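Hoses & Couplings > Corrugated > Two-piece

Belmonte two-piece hose, 131 cm joined. Brollham lists it as "seamless handling." It's a hose with a join in the middle, so we'd take that lightly. The table is smooth, matte and very light, good for spotting small parts. 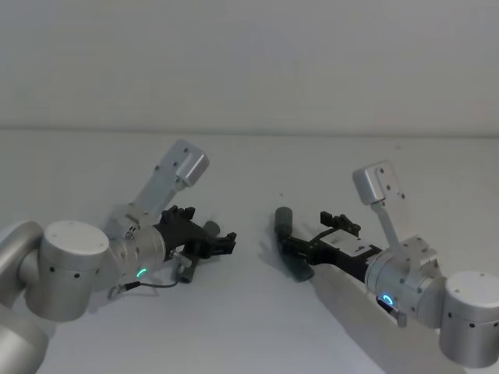 Photo: Hjørdis Holmgren / Brollham

Dark grey corrugated tube, grey rubber cuff, short white plastic nozzle — the nozzle is the part we'd watch.
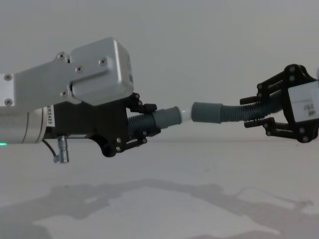

Can I shorten it?
Cut the corrugated part only, up to 13 cm.

Comments
Plollodix: Spare cuffs?
Cirkmont: None since April.

Contact | © Brollham | Back to top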